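Drukeck

Drukeck ist ein Puzzlespiel von Bình Khúc, und ich gebe gleich zu, dass ich als Verfasser dieses Wiki-Artikels nicht ganz neutral bin — ich hänge seit März daran fest! Man schiebt Steine mit eingekerbten Ecken durch enge Schächte, bis sie zueinander passen. Klingt simpel, wird aber ab der zweiten Welt richtig fies (im guten Sinn).
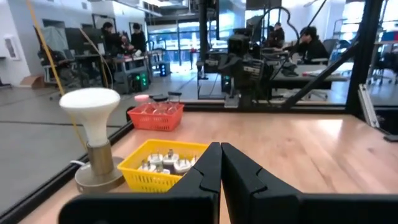 Spielablauf

Es gibt drei Welten: Odex, Văn und Stasetti. In Odex lernt man nur das Drehen, in Văn kommen die Spiegelsteine dazu, und Stasetti läuft komplett auf Zeit. Für jeden Schacht ohne Fehlzug bekommt man 1000 Punkte, und mit etwa 3000 geht die nächste Welt auf. Ich hab in Văn ewig gebraucht, weil ich die Spiegelsteine ständig falsch herum abgelegt habe.

Die Musik stammt von Hạnh Ung, die Schächte hat größtenteils Toàn Lò gebaut. Mein Liebling ist der lange Schacht am Ende von Odex, da läuft ein Glockenthema, das ich tagelang gesummt habe.
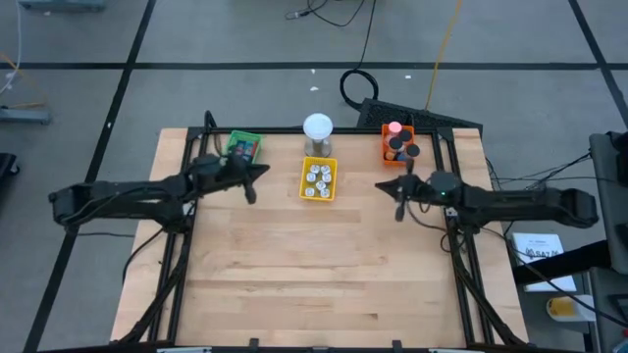
Wie kommt man an die Bonusschächte in Stasetti?

Man muss in Văn alle Spiegelsteine ablegen, ohne die Rücknahmetaste zu drücken. Danach steht im Weltmenü ein zweiter Eingang offen, und der bleibt auch nach einem Neustart erhalten.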